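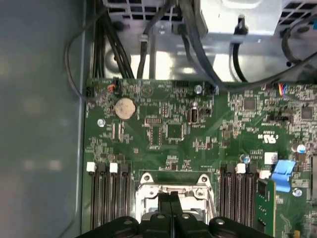
Inside an open computer case, with the processor socket between two banks of memory slots.

PRESS RELEASE
2022-11-18
For immediate release

Braslow opens auditions for screen acting course at Hakholm

Casting agency Braslow has opened auditions for its new screen acting course, which begins in February at the Henriques studios in Hakholm. The course is meant for models and stage performers who want to work in film and television, and it offers 35 places.

Teaching will run for three months, with classes held in the evenings and at weekends so that people can carry on with paid work. The main subjects are working to camera, learning a script at short notice, voice and accent, and movement. There will also be sessions on contracts, agents' fees and what to expect on a first day on set.

Braslow received 3,905 applications to join its books over the past year. Many came from people with plenty of modelling work behind them but no speaking parts, and the agency found that it often had little to send them to. The new course was planned with those applicants in mind, although anyone aged 18 or over can apply.

"We get a lot of people who are comfortable in front of a camera until they are given a line to say," said a spokesperson for Braslow. "Short courses in this part of the country tend to be aimed at children or at complete beginners. We wanted something for adults who have already done a bit."

Auditions will be held at the Henriques studios. Applicants should prepare two short speeches, one of them from a film or television script, and will be asked to read a further scene on the day. Each audition lasts roughly 35 minutes. Travel costs cannot be paid.

Students who finish the course will take part in Gravis, a short drama to be filmed in and around Hakholm harbour. It is set over a single night in a ferry waiting room and has been written for a large cast, so that every student has a speaking role. Braslow will show the finished film to casting directors and will give each student a copy of their own scenes to use when looking for work. A place on the course does not guarantee that the agency will take a student on afterwards.

Fees can be paid in full or monthly. A small number of reduced-fee places are available – applicants should ask for the separate form when they get in touch.

Application packs are available from the Braslow office in Hakholm and from the front desk at Henriques.

ENDS

Notes to editors

Braslow is a casting agency for film, television and advertising.

Henriques has 2 studios and a rehearsal room, all with step-free access.

Press enquiries should be sent to the Braslow press desk.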